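4.2 Attention and repetition in the interview material

The second group of interviews dealt with repetition: the daily recitation of a name, a verse or a short prayer, with or without beads. We had expected people to talk mainly about what the words meant to them. Most talked about the hours in which the words meant very little. One member of the Tallent group, who had kept up a morning practice of 170 repetitions since her retirement, described it as "keeping the chair warm". Several others used similar household language.

Heydari's earlier study of the Lis retreat house separated "full" from "empty" recitation and treated the second as a falling away from the first. Our material does not support so sharp a line. Of the 35 people interviewed, the more experienced tended to be less troubled by wandering thoughts, and some had stopped regarding them as a fault. Their teachers had usually told them to go on with the words and leave the mind alone. Newer members often heard this advice as a lowering of standards, and two left the group over it.

The diaries give a slightly different picture. Participants wrote a short entry after each sitting for up to 40 days, which produced 871 usable entries. Entries from the first week are long and full of judgement ("bad sitting", "better today"). Later ones are shorter and more often mention the room, the weather or the state of the knees. Sikora, who coded the diaries separately from the interviews, reads this as a loss of interest in results. Heydari is more cautious and points out that people keeping any diary write less as the weeks go on. We have left the disagreement open.

A related question is whether skill in a manual task is a fair comparison. Teachers in both groups made it freely, speaking of weaving, bread and repair work, where the hands are said to learn what the head cannot hold. The comparison has a long history in devotional writing. Its weakness is that a manual task has a definite object, and a job can be checked when it is finished. 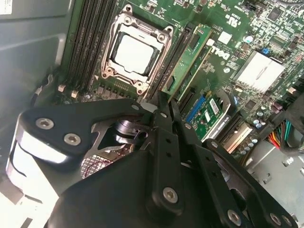 Figure 3. Gripper above the open interior of a desktop computer, with the processor socket and memory slots.

Recitation has no such object. When asked how they would know that the practice had been done well, most interviewees said they would not, or that a teacher might. The Stornurier group, which has had no resident teacher since May, gave the most varied replies. We return to these in section 5, together with the question of authority.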